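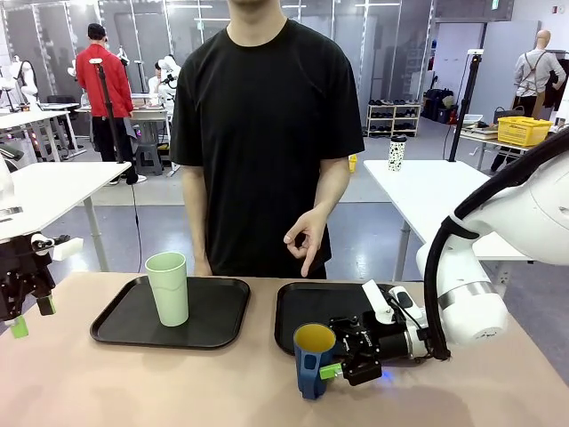

Will the two-arm bench be ready for the shop's members by the end of the grant? Most of it will. The arms, the table and the cup sorting task are on schedule, and the booking software is about a month behind.

Home Projects Grants Reports Contact

Cisulura shared workshop - two-arm bench build
Second progress report to the Indside small grants fund
June 16, 2024
Prepared by Fatima Akande

Work since the April report

Both arms are now bolted down and wired. In April we had only the left one running, on a borrowed power supply that shut off whenever the arm reached out fully. Nnamdi Sani replaced it with a larger unit and ran separate power lines to each side. We have had no shutdowns since.

The grippers took longer than planned. The first set of printed fingers was too stiff and let smooth cups slide. Suleiman Aliyu reprinted the pads in a softer filament, in lime green because that was the spool we had, and the grip is much better. Pads wear at the tip and need changing after 200 picks. They cost very little to print, so we plan to keep a box of them at the bench.

For the task itself we settled on plastic cups and two black trays. A member stands across the table and the arm moves a cup between trays. We chose cups over the wooden blocks in the original proposal after Chukwuemeka Amadi pointed out that members asked mostly about kitchen and household jobs.

Test results

We ran 67 trials with the right arm on the final pads. It failed on 20 of them. Most failures came from the cup tipping as the gripper closed, usually when it stood near the rim of the tray. A smaller number were the arm stopping short, which we traced to a loose connector at the wrist and have fixed. The left arm has been tested for movement only and has not done the cup task yet.

Spending

We have spent some 1,200 dollars since April, mainly on the power supply, cable and a replacement wrist motor from Trokau. The motor was not in the budget. We covered it by putting off the second set of tripods, and we are still inside the total.

Problems

The booking software is behind. Finbarr Carroll was writing it alone and was away for part of the spring. Until it is finished, members sign up on paper at the front desk.

The cable on the right arm still loops out too far at full reach. It has not caught on anything, but we want it clipped closer before anyone outside the build group uses the bench.

Next steps

- Clip the right arm cable
- Run the cup task on the left arm
- Finish booking software and move the paper list over
- Hold a first open evening with members from the Cuevas makers group

We are not asking for more money at this point. We would like to move the final report back by one month so that it can include results from both arms. Please let Fatima know if that is a problem.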